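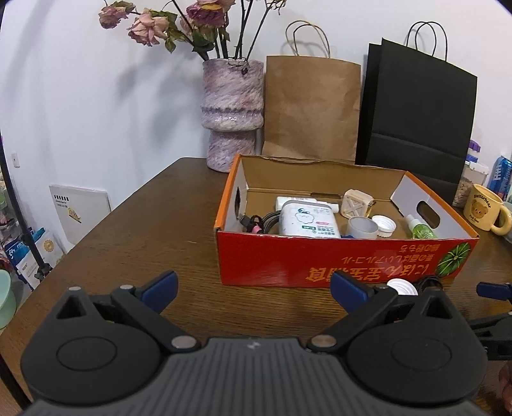
Why Does a Baseball Curve?
and other stuff about the ball

Ever watch a pitch that looks like it's going right down the middle, and then it just drops? Batter swings. Misses by a foot. Looks silly.

Not magic. It's air. And spin. Let's go.

First, air is real stuff

You can't see it but it's there. Stick your hand out a car window (ask a grown-up first) and you'll feel it pushing back. A baseball feels that push all the way to home plate. So do you when you run, just not as much.

Now add spin. When a ball spins, it drags a thin layer of air around with it. The red stitches help a lot, they stick up a tiny bit and grab the air. There are 108 double stitches on a big league ball. All sewn by hand!

So what happens with the spin?

Say the top of the ball is spinning forward, toward the batter. That's called topspin. The spinning ball throws the air behind it upward. And when the ball pushes air up, the air pushes the ball down. Push one way, get pushed the other way. Same as when you're on a skateboard and shove a wall. You roll backward.

So the ball drops faster than it would from gravity alone. That's a curveball.

This push has a name. The Magnus effect. Good word to know. Sounds like a superhero.

What about a fastball?

Fastballs spin the other way. Backspin. The bottom of the ball rolls toward the batter and the top rolls back toward the pitcher. Now the air pushes UP on the ball. Does the ball really rise? Nope. Gravity still wins. But it falls less than your brain expects, so it looks like it's hopping up. Batters swing under it all the time.

And the knuckleball?

Weird one. A knuckleball hardly spins at all. The stitches turn very slowly, so the air grabs one side, then lets go, then grabs another side. The ball wobbles around. Even the pitcher doesn't know were it's going. Catchers sometimes use an extra big mitt for it.

How much time does a batter get?

Not much. The pitcher's rubber is 60 feet 6 inches from home plate. A really fast pitch gets there in less than half a second. A blink takes almost that long. So the batter has to guess early and swing early, and if the ball bends after that, too late.

Slower pitches give more time. At the Paltstead youth fields the older kids throw 65 or 67 miles an hour on a good day. That still feels super fast when you're the one holding the bat! Ask anybody who's stood in there.

Does weather matter?

Yep. Warm air is thinner than cold air. So on a hot day the ball flies farther, and on a cold October night it dies in the outfield. High places have thin air too. In a town up in the mountains you get longer home runs, but the curveballs don't curve as much. Less air to push against. Pitchers hate it.

Say you hit a ball 166 feet at home. Hit it exactly the same way way up high and it'll land farther out. Same swing, same bat. Different air.

What's inside the ball?

In the middle there's a little round core made of cork and rubber. Then yarn, wound really really tight. Most of it's wool. If you unrolled all of it you'd have way more than 1,000 feet of string. Then a leather cover, two pieces shaped kind of like a figure 8, sewn together. Don't cut up a ball to check unless it's an old one and somebody said ok.

Try it yourself

You need a light foam ball or a beach ball. Not a real baseball, not in the house.

Throw it with no spin. Watch where it goes.
Now throw it again and snap your wrist down, like you're pulling down a window shade. That's topspin.
Then try it with your fingers pulling down the back of the ball. Backspin.
Try sidespin too. Which way does it bend?

Light balls curve more than heavy ones becuase the air can shove them around easier. So a beach ball will bend like crazy. Do it with a friend and take turns.

If you're under 12 or so, don't go out and throw a hundred hard curveballs. Your elbow is still growing. Lots of coaches want kids to learn a fastball and a changeup first, and get good at hitting the target.

Words to know

Topspin: top of the ball spins forward. Ball drops.
Backspin: top of the ball spins backward. Ball falls less.
Magnus effect: the push a spinning ball gets from the air.
Changeup: looks like a fastball, comes in slower.
Seam: where the leather is sewn together.

Next time: why does a bat have a sweet spot? And why do your hands sting when you miss it?

Jurbridge Kids Sports Science page, February 2021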